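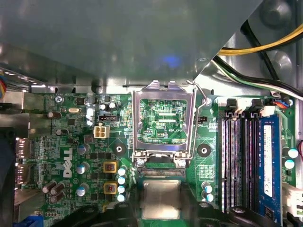 Evanthia, I've been the personal representative for two estates now, both through the Prirncombe court, and I'm a retired bookkeeper with no legal training whatsoever, so please take this as one lay person talking to another! The will is the part everybody frets over, and mine was fine, it went through in one short visit. What ate up my winter was the inventory. Think of a Dell motherboard with the CPU socket sitting open: plenty of cables, yellow and black and blue and red, a nice green board, and no way on earth it's going to start up. An estate with a good will and no list of what's in it is about like that. You can file the petition all right, but then you sit there.

On May 25, 2022, Evanthia Economou wrote:
> Hi everyone, new here. My aunt died in December and named me
> executor. She had a house, a bank account and a small share in a
> business with her late husband's cousin (Bikier, they repaired
> bicycles). My brother says we need a lawyer for the whole thing and
> it'll cost a fortune. The clerk gave me a packet of 8 forms and
> said she can't give legal advice. Has anybody here done this
> mostly on their own? What do I do first, and what do I NOT do?
> I have 60 days for the inventory according to the letter, and
> I haven't even found the deed.

Okay, so here's how I'd go at it. Your court may do things differently, and the dates in your own letter beat anything I tell you.

1. Get more certified death certificates than you think you need

I ordered four for my mother-in-law's estate and ran out before the end of the month. The bank kept one, the pension people kept one, and the title company wanted a fresh one and wouldn't look at a copy. Going back for more meant another trip and another fee (small, but it was the parking that made me mad).

2. Open the estate account before you pay a single bill

This is the "do NOT" part of your question. Don't pay her electric bill out of your own checking and figure you'll straighten it out later. I did that on the first estate and spent an entire evening on the phone with Raimonds Jankauskaitė, who was one of the heirs and wanted to see a receipt for every last thing. He was perfectly within his rights, too. Once I had the account, with its own checkbook and its own folder, the final accounting took me an afternoon. And don't hand out the jewelry yet, even if you all agree who gets what. Debts come first.
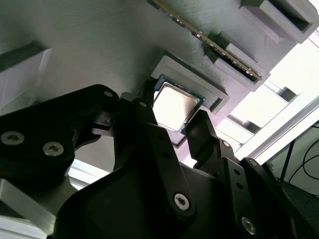 3. Start the inventory with what you know

Put the house down, put the bank account down, and write "value to be determined" next to anything you're unsure of on your working copy. For the deed, go to the county recorder. You don't need the original from her kitchen drawer, they'll print you a copy from the records. Values are generally as of the day she died, so ask the bank for the balance on that date and get it in writing.

If the 60 days starts to look tight, ask for an extension before it runs out. I asked for one and the clerk's office had a one-page form for it. Nobody scolded me.

4. Pay a lawyer for the piece that's hard

Your brother is partly right, I think. The house and the bank account sound ordinary. The Bikier share is where I'd spend money. Is it a partnership? Is there a written agreement? Does the cousin get to buy her out, and at what price? I wouldn't touch that alone. Plenty of lawyers will do a limited engagement, where you hire them for one task and handle the rest yourself. I used Kļaviņa on Garkance Street for a boundary question and paid for two hours, period. Get the scope in writing before you start, and ask what happens if it runs over.

Tarmo Venckus posted a long message on creditor notices a while back, with the wording he used for the newspaper. It's message 94 in the archive and worth printing out. Justinas, didn't you have a family business to sort out as well? Maybe you can tell her how you got yours appraised.

Evanthia, could you let us know whether your letter says supervised or unsupervised administration? It changes how much you have to ask permission for, especially if you're going to sell the house.

I'm sorry about your aunt.

Ülle Žukauskas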